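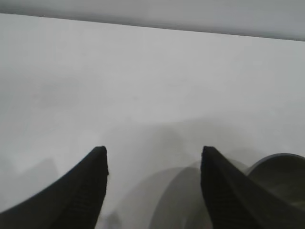 Lulton worktable, top surface. Pale, plain, and good at showing shadows.

Plarkton Lulton Worktable, reviewed by Edeltraud Schwaiger

I have now spent 325 dollars on a large pale rectangle, and I would like to talk about it.

The Lulton comes in one color, which Plarkton calls Oat. I have eaten oats. The table is a light gray that drifts toward off-white when the lamp is on and toward dishwater when it isn't. I like it fine in both moods, but if you order it expecting something warm and breakfasty to go with your oak shelves, you'll be filling out a return form. Mine stands against a gray wall, so the two of them get along.

What sold me was the lack of anything going on. My last table, a Thaler, had a printed wood pattern with the same knot on it every foot or so, and once I'd noticed the knot I couldn't sew, eat or pay a bill without looking for its brothers. The Lulton has no pattern, no knots and no join down the middle to collect crumbs. Drop a pin on it and you can find the pin. I do a lot of hand sewing and small repairs, and I'd put that ahead of every other feature, including the legs.

About those legs. There are four, they arrive in a separate box, and in my case the separate box arrived six days later. For most of a week I owned a tabletop leaning on a radiator. Customer service was polite and told me the shipment was complete, and then I guess somebody looked. Assembly itself took me 20 minutes with the wrench that comes in the bag. The instruction sheet has no words, just a smiling person with no neck, but the bolts only go in one way and I managed.

Sturdiness is good. Plarkton rates it for 300 pounds spread evenly, a claim I have tested only with a sewing machine, two winter coats and my elbows. It doesn't rock on my floor, and my floor slopes enough to roll an orange. Leaning hard on one corner gives you a tiny bit of flex. I stopped leaning on the corner.

Cleaning is where the plain surface starts to send you its bills. Coffee wipes off. Glue stick wipes off with some muttering. Blue ballpoint left a faint line that took dish soap and two tries. Everything you haven't wiped up is on full display, though, so if you were hoping for a table that keeps your secrets, buy a darker one. I wipe mine more than I ever wiped the Thaler, and I'm not sure the Thaler was any cleaner.

One warning for people who work under an overhead light: the top picks up shadows. They're soft, but on a surface this blank there isn't much competition, and for the first few evenings I kept trying to brush one off. Moving my lamp to the left helped a lot. So did getting used to it.

The edges are slightly rounded, enough that fabric slides over without catching. There's no drawer. Plarkton sells one separately, and it hangs right where my knees go, so I've stayed with a cookie tin.

My sister in Pramdale has the smaller size and complains that it's small. I passed this along to her as a possible explanation.

Good: easy to find things on, steady, simple to put together once you have all of it.
Not so good: the leg situation, ballpoint, the color name.

Four stars out of five. I'd buy it again, and I'd ask where the legs were before I took the day off work.

Update, October: the ballpoint line came back on a sunny morning. Or it's a new one. I've put the cookie tin on it.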